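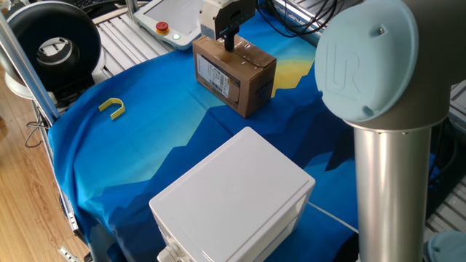 Darragh Ó Riain replied that the Druveck gripper should not be compared with the Mugo until both were run at the same closing force, as the earlier results had been taken at 30 N and 40 N respectively.

Ticket 2917 – Gripper comparison, taped cartons
Site: Miltport
Status: Open
Updated: Sun 17 August

The request was accepted. Both grippers are now set to 40 N in the Hallell controller, and the approach speed is unchanged. The Druveck reports "object held" before the fingers have closed fully on a carton. The fault remains after a controller restart.

Next step: replace the Druveck signal cable and repeat the test with 30 picks per gripper. Logs are to be attached to this ticket.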